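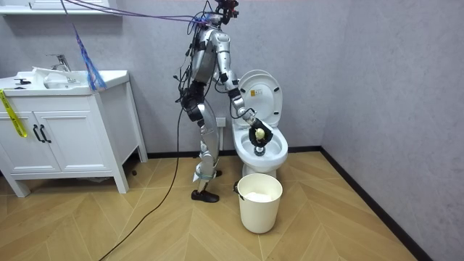 Bhavana Pillai
Hardware reviewer and workshop member, Drandeck

Reviews > Build Kits > Hands and Grippers > Ridik Hand, second version

The Ridik is a multi-fingered hand sold as a kit for people building their own full-size humanoids. It comes in black only, with the finger drives in the palm and a separate wrist bracket. I bought ours in May for $1,270 including the bracket and a bench cable. We run it on the silver walker that Ankit Mittal and I have been building at Drandeck, and the job it was bought for is bathroom cleaning, mainly the toilet.

Assembly

The hand arrives as bare parts. Pascal Kohlhase and I put the first one together in two evenings, most of it spent routing tendons. The manual is adequate on the fingers and poor on the thumb. Step order matters there: the thumb tendon has to be tensioned before the palm cover goes on, and the manual shows it after. We took the cover off again and lost a screw insert doing so. Jayawardena, who sold us the kit, sent replacements without charge.

The wrist bracket fits a standard flange. Ours needed a thin spacer to clear the forearm shell. Owners of slimmer arms should be fine without one.

Wiring

One cable carries power and data together. It leaves the hand on the outside of the wrist, a poor choice for any task where the forearm goes down into something. We rerouted it along the inner side and put a service loop at the elbow. The walker already carries a lot of loose wire at the shoulders, waist and hips, and I would have preferred a connector at the bracket to a fixed lead. As supplied, removing the hand means pulling the lead back through the arm.

Grip

All of our testing was done with the robot hung from the overhead line, standing close beside the bowl with the lid up and the torso leaned toward it. In that position the elbow bends and the forearm points down, so the hand works close to vertical and gravity does nothing to help hold the tool.

Small soft items are where the Ridik is strongest. It closes on a pale yellow cleaning head the size of a fist or smaller and keeps it through a full pass of the inner wall. Over four weeks we logged 2,185 passes and recorded dropped tools in a shared sheet. Most drops came in the first few days, before we raised the closing force and put a rubber sleeve on two of the fingertips. The stock fingertips are too hard and too smooth for this kind of use.

Handled tools are less convincing. A long brush rotates in the grip as soon as the bristles meet the rim, and the wrist has no way to sense it. We gave up on long brushes and let the arm do the reaching. A wire bucket handle can be hooked over the fingers but not pinched securely, and I would not ask this hand to lift a full bucket.

Durability

Ridik quotes 3,000 open-close cycles between tendon checks. Ours needed retensioning well short of that, at around two thirds by our count, with the index tendon the first to go slack. The adjustment takes a few minutes with the supplied key once the palm cover is off. Splashes have not caused a fault so far, but the hand carries no rating against water and the palm vents face the wrong way for this job. We cover them with tape.

Software

The driver is plain and works. Position and force limits are set per finger, and the update rate is stable. There is no contact signal beyond motor current. Ankit wrote a simple threshold on that current, enough to tell a closed fist from a held sponge – not enough to tell whether the sponge is touching the bowl.

Alternatives

We tried the Carent two-finger gripper on the same arm. It costs less, holds harder and takes a quarter of the time to build. It also needs a tool made to suit its jaws, and the jaws fouled the rim when the forearm came in at a steep angle. For a fixed arm on a bench I would take the Carent.

Good: compact palm, secure on small soft items, sensible driver.
Poor: thumb instructions, fixed lead, hard fingertips, early tendon slack.

I have ordered a second Ridik for the other arm, along with a set of soft fingertips. Retensioning figures for both hands will be added to this page once they have the same hours on them.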